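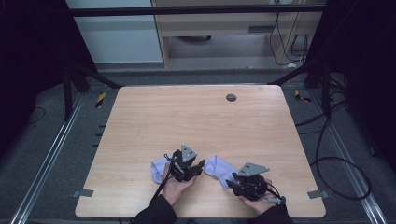
How many examples do I need before a sock-folding model starts to learn anything?

Plan on 300 good ones for a first try. You can train on fewer just to check that your files load and the numbers go down, but I wouldn't judge the results until you've reached that many.

With that settled, let's get to the sitting-down part, which is where most of your hours will go (and where a nice cup of tea helps, as long as it stays well away from the table!). I'm assuming you're working with two hand-held grippers, one in each hand, and a small pile of socks. We keep our notes under the project name Rutska, so you'll see that word in the folder names below. Use whatever you like in its place.

Setting up

Clear the tabletop and put one pair of socks on it. Light socks on a light table are harder for a model to tell apart from the background, so I like to bring those in early and mix them with dark ones all the way through. Check that the cable on each gripper can move freely when you reach across to the other side. Then open and close both sets of jaws fully before you start recording, so the software knows the whole range.

Recording one example

1. Drop the socks on the table from about a foot up and leave them however they land. Resist the urge to tidy!

2. Start the recording with both grippers resting near the front edge.

3. Flatten the first sock. Hold the cuff with one gripper and draw the toe away with the other, slowly enough that you could talk somebody through it.

4. Do the same with the second sock, then lay it on top of the first, toe to toe.

5. Fold the pair in half, let go, and bring both grippers back to where they started.

6. Stop the recording and give it a name straight away, like rutska_sock_001. I have put this off until the end of a session and spent a whole Saturday evening sorting out the mess.

If you miss a grab, go back and try again while the recording keeps running. A few honest fumbles with a good recovery are worth having, and I leave them in. What I do throw out is any take where I paused to think, or where a sock went over the side.

Keeping it varied

Change the socks every 7 takes or so. Swap which hand goes first, too. I'm stubbornly right-handed, and my first batch showed it: the model would wait and wait for a sock that was lying on the left. After 200 takes, stop and watch a handful from the beginning next to a handful from the end. You'll probably have sped up without noticing, and it's good to settle back to your earlier pace before you carry on with the rest.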